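News from the Zedell cell: a new home position and cleaner finger pads

Many of you have asked in the last weeks why the Zedell arm was standing still for so long in June. The short answer is that we changed how the cell is set up, and we did it in the simulator first. The longer answer follows, because some of it may be useful for the other groups who use the same arm.

The trouble began with small lids and knobs. The gripper came down well in the morning, but after a few hours it closed a little too far to one side. The pick failed, the arm went back to its home position and tried again. From 211 picks in one shift we lost 37 in this way. This was too many to blame on the parts.

We looked first at the fingers. The pads were worn on the inside, and on one of them was a thin layer of old glue from the last change. We cleaned both fingers, put on new pads and tightened the screws at the wrist. After this the result was better, but still not good. The second fault was in the tool point, the place where the controller believes the fingers will meet. It had never been measured again after Gotov delivered the present gripper.

For the new tool point we worked in Zuta, our simulator. We like to test there in a home room with many objects, as it shows quickly where the arm comes too near to something tall. The approach to a knob from above is the one we repeat most.

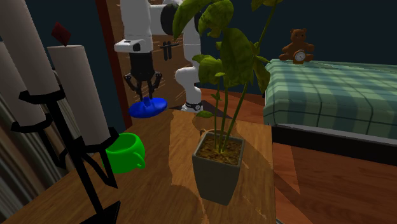
The arm in Zuta, with the gripper fingers at the knob of the blue object.

In Zuta we ran the approach 87 times with different tool points and wrote down how far the fingers were from the middle of the knob. Then we took the best value to the real cell and checked it with the steel pin, slowly, at low speed and with one hand on the stop button. The value needed only a small correction in height.

We also moved the home position. The old one was low and close to the table, and the arm had to turn its elbow a long way before each pick. The new one is higher. If you have your own programs, please check the first movement before you run them at full speed. Programs made in the Doãn editor must be opened and saved again, otherwise they still use the old position.

From now on we ask every group to do the following at the end of a shift: wipe the finger pads with a dry cloth, look at the screws of the wrist, and run the pin check. It takes almost 15 minutes. Please write the result in the blue book beside the controller, also when everything is fine. New pads are in the second drawer, and the old glue must come off completely before you put them on.

The cell is open again for booking in the usual list.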